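Filed under: Small Office / Furniture & Storage

tromton_dave
moving 4 of us into one room on the Pliltmont side. need tables that dont wobble, somewhere for a mini fridge, somewhere for pens and junk. budget is tight. plank floor, no carpet. what would you buy first

stallierfan
Tables. White ones, white legs, done. Everything matches and you can push them together later.

Gaspard Aubert
disagree. white tops show every coffee ring by lunch. we went dark brown in March and I wipe it maybe once a week

stallierfan
you wipe it once a week because you cant SEE it lol

tromton_dave
ok so dark = dirty but happy. what about the fridge. on the floor or up on something

oldurrutia
Floor, against the wall, away from the chairs. Leave a gap behind it. Ours was jammed in a corner at the Urrutia place and it ran all day long, hummed like crazy.

Gaspard Aubert
agree on the floor. not next to the cabinet tho, you end up opening one door into the other

oldurrutia
depends which way the hinge goes. Ours sits by the cabinet, zero problems.

stallierfan
Dont buy fancy organizers either. one box with dividers for the table, one clear cup for pens. I spent 40 bucks on a drawer tower, junk.

tromton_dave
good to know. had a drawer tower in the cart, taking it out

oldurrutia
our room now. white table, divider box on the right side, fridge at the wall, brown table over on the left
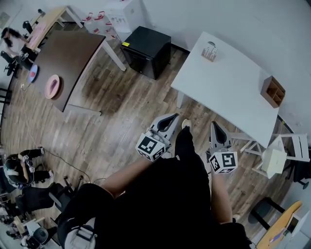 tromton_dave
Do rolling chairs scratch a plank floor?

oldurrutia
They can if grit gets in the wheels, so swap the hard casters for soft rubber ones and sweep before you roll anything around.

Gaspard Aubert
or a mat. mats are ugly but they work

stallierfan
mats curl. Tripped on mine 3 times the first week. rubber wheels

tromton_dave
going with wheels then. and one white table one brown so you can both be mad at me

Gaspard Aubert
fine. get the brown one first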